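Kuvwood counter-mount kit: suitability of the simulation package before purchase

Bhavana Shenoy
Our residential services office is reviewing the Kuvwood kitchen arm kit, quoted at $2598 with the Gondulon simulation licence included. Staff would program the tasks in simulation first. Has any organisation used the supplied kitchen model, and is it adequate for planning work near a sink? The brochure gives little detail on this point.

Marloes Cuypers
We have held the licence since February. The kitchen model is adequate for reach and clearance planning -- less so for anything involving water, which our version does not simulate. Small items beside a cutting board are a sensible first exercise. I would advise requesting the licence without the arm, at $1789, until your staff are familiar with the software. Please note that the colour settings reset after each update. A render from our workspace is attached at the end of this reply.

Falcão
Ask about the warranty. Ours was 5 months and support was closed on Sunday.

Attachment from Marloes Cuypers:
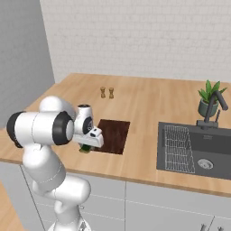

Kitchen model, arm at the cutting board with a small green object. Simulated view.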